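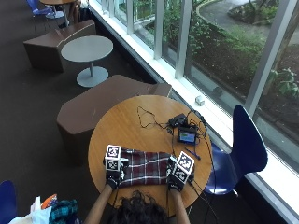

Mahtab Golestani wrote to me after the last post to say that a shirt folded on a table will always beat a shirt folded on a bed, and that anyone who disagrees owns a bad table. She may be right about the bed. I have my doubts about the rest.

I've been folding on a table since May, mostly plaid shirts, and what I've learned is that plaid tattles on you. A plain gray T-shirt can be folded any old way and still look fine in the stack. With plaid, the lines either meet or they don't. You hold it by both sides, smooth it out, look down, and one stripe is wandering off toward the collar.

The usual advice is to follow the lines. Fine, if the shirt was cut straight. I own 4 plaid flannels and the lines on two of them lean, so following them gets you a neat parallelogram. I now fold to the side seams and let the pattern do what it wants.

A round table doesn't help. There's no straight edge to square things up against, which is the one thing a table is supposed to give you over a mattress. Siamak Ghaffari swears by a folding board. I tried his for a weekend. Every shirt came out the same size, I'll give it that, but it takes up more room in the closet than the shirts I saved space on.

I'm also not sold on folding in thirds and standing everything up in the drawer. It looks great until you pull out one shirt and the neighbors slump into the gap. By Thursday mine is a heap again.

So flannels go in half, sleeves back, in half again, flat on the shelf. The maroon one goes on top, as I wear it most. Mahtab, send me a picture of your drawer in a week and we'll talk.

This site uses cookies to remember your preferences. By continuing to browse you agree to our use of cookies. Accept | Settings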